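Home Organization Basics, handout 5
Instructor: Parisa Bahrami

Today: sorting a mixed surface. Kitchen stuff drifts, gadgets drift, they meet on the same table. Bring the November worksheet.

Step 1. Name the strays
Go by use, not size. Cup and spoon = kitchen. Controller, remote, charger = electronics. Cords count as electronics too, write them down.

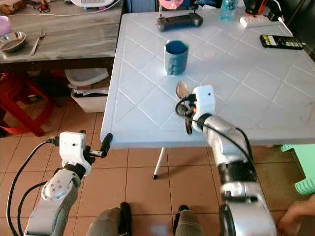 Fig. 1. Blue cup sharing a table with a power strip, spoon held in a gripper.

Step 2. Know the home zone
Before moving anything, look at where it's going. Is there room? Bowls stack if same shape. Cutlery goes together, one spot, handles the same way. Knives get put away frist, never left on the board. Plastic bags: fold or toss.
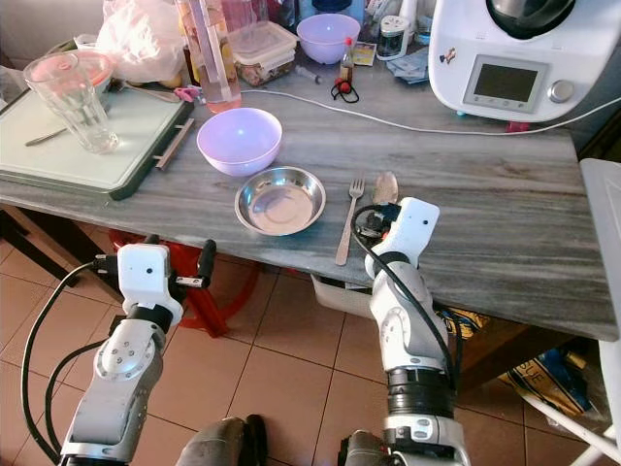
Fig. 2. Home zone: bowls, cutlery, cutting board.

Step 3. Move by category
All kitchen things in one trip if you can. Then electronics. Keep drinks off the power strip side, bottle included. Dont stop to wash, thats next class.
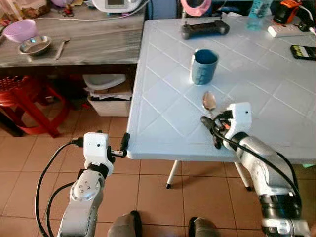
Homework
Pick one table at home. List, sort, 40 minutes max. Worksheet p. 179, bottom half only.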